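Planner keeps refusing the last bit of descent over cardboard (collision with work surface)
Motion Planning and Control > Troubleshooting

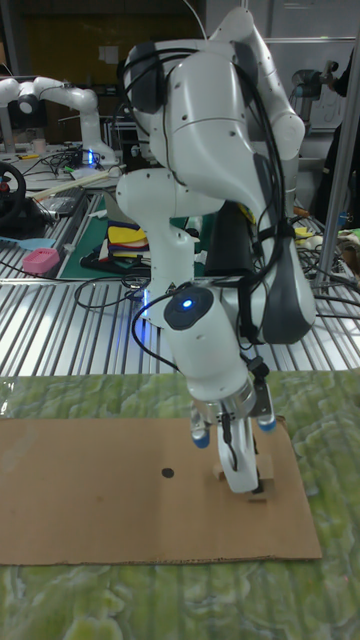
Arm over the tan block on the cardboard sheet, green mat underneath.

danish_virk
Picking a small upright block off a sheet of cardboard. The approach pose plans fine. The final straight-line move down gets cut short with "start or goal in collision" on about every other try. Planner is Clirnier, stock settings, scene built from a depth camera. If I turn off collision checking for the last segment the plan goes through, but I don't want to leave it that way. What do people do here?

slatbed
Which link pair is it reporting?

danish_virk
Fingertip pads against the octree. Sometimes the wrist cable against the octree.

mlowry
Your table plane is probably still at the height of the bare table. You have a mat on top of it and then cardboard on top of that. Measure again from the top of the cardboard and set the plane there. Then clear the octree in a box around the block before the descent.

slatbed
I'd disagree with clearing a box. It hides real obstacles as well. Add the block as its own collision object, then allow contact between the fingers and that one object only. Everything else stays checked.

mlowry
Fine if you know the pose of the block. He may not.

danish_virk
I do, from the Pradby detector. It's good to 2 mm in x and y. Height is worse.

kettering_j
What is your octree resolution? At 20 mm a thin sheet turns into a full voxel and you lose all your clearance. I had the same error until I dropped it.

danish_virk
It was 20. I'll try 12.

slatbed
12 helps but costs you update rate. If the table doesn't move, take it out of the octree completely and use a plain box for it.

kettering_j
Also check the padding. Clirnier pads every link by default, and with padding on the fingers you will never get close to a flat surface.

hexkey
For the cable, look at how much hangs free. Your picture has one hanging between the fingers. Depth noise from a cable won't match the self filter, so it ends up in the map as an obstacle. Tie it back or make the filter bigger on that link.

mlowry
A bigger filter blinds you near the fingers. I'd tie it back.

danish_virk
Results from Saturday. Plane moved up to the cardboard, finger padding to zero, octree at 12, block added as an object with finger contact allowed. The fingertip errors are gone. The cable one still shows up now and then, so I'll reroute it next.

slatbed
Post the link pair again if it comes back after that.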